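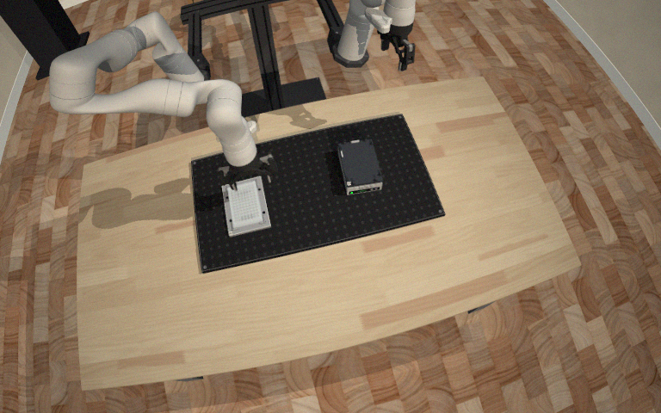 Ghazal Parsa wanted to know, before I'd even got my coat off, whether she would still be allowed to set her own plates out in the morning or whether the arms would be doing that for her as well.

Astside News > Around the Site > Plisdale

Print this item | E-mail this item

The arms are coming to the Plisdale plate room

It was a fair question, and I'm glad she asked it, as I think a good many people on the upper floor had been wondering the same thing over their tea. The short answer is yes, she will. The longer answer takes a bit of telling, so do bear with me.

Those of you who work in the plate room will know what a busy day looks like. On our heaviest day in February the team put through 92 plates of water samples, and every one was carried from the tray to the reader and back again by hand. It's careful work and it's dull work, and by four in the afternoon you feel it in your wrists and the back of your neck. (I did two years of it when I first came to Netov, and I still can't see a stack of plates without wanting a sit-down!)

The Kazemi bench, as we've been calling the new set-up, is meant to take over that carrying. So far it lives entirely on a computer. Afshin Kiani has spent the winter building it there piece by piece, with the table, the black board full of holes that everything gets fixed to, and the two white arms, so that we can get the layout right before anybody picks up a drill. He has now run the pick-up move 1,000 times on screen, shifting the tray a little each time to see how the arm copes with it, and he has been very patient about letting the rest of us lean over his shoulder and ask for things to be moved. 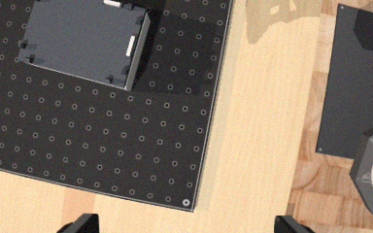

Quite a lot has been moved, too. The first layout was drawn up for the convenience of the machine, and when the plate room team saw it they had plenty to say. They asked for more room at the front, so that a person can reach in with a plate held level. They asked for the stop button on both sides, as two of the team are left-handed. And they asked, very sensibly I thought, what happens when a plate arrives with a badly seated lid, which the old hands can spot from across the room. For now the agreement is that a person looks over each plate before it goes on the bench, and that's written into the working instructions.

Now to what changes for people, which I know is what most of you have skipped down to read. There are nine of us in the plate room and there will still be nine when the bench goes in. The late shift will finish at six instead of half past seven. Everyone will get some 40 hours of training, spread over the spring and done in paid time, and it covers setting up a run, stopping one, and sorting things out when a plate is somewhere it shouldn't be. Nobody has to become a programmer, though if you fancy learning, Afshin would love the company.

There will be more checking of results and more time on the phone with the people who send us samples, and I do realise that won't suit everyone. Some of us came into this job because we like working quietly with our hands. If that's you, please come and talk to me early on — there's still bench work to be done on the odd-sized samples, which the arms won't be touching.

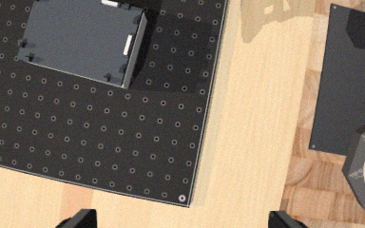 The board and the two gripper fingers, as they look in the computer model.

You're welcome to come and see the model running. Afshin has it up on the big screen in the small meeting room most lunchtimes from half past twelve, and you can bring your sandwiches in as long as you keep them away from the keyboard.

Comments (3)

Ghazal Parsa: Thank you for putting the bit about setting out our own plates in writing. I'd also like us to talk about the noise, as we have the radio on in the afternoons and I'd be sorry to lose it.

Plate room, lates: Six o'clock finish sounds lovely but is the bus money still going to be paid? It was only ever for finishing after seven.

Afshin Kiani: I'll find out about the bus money and ask for the answer to go in the next issue. On noise, the model can't tell us anything useful, so we'll measure it when the real arms are here, radio on and radio off.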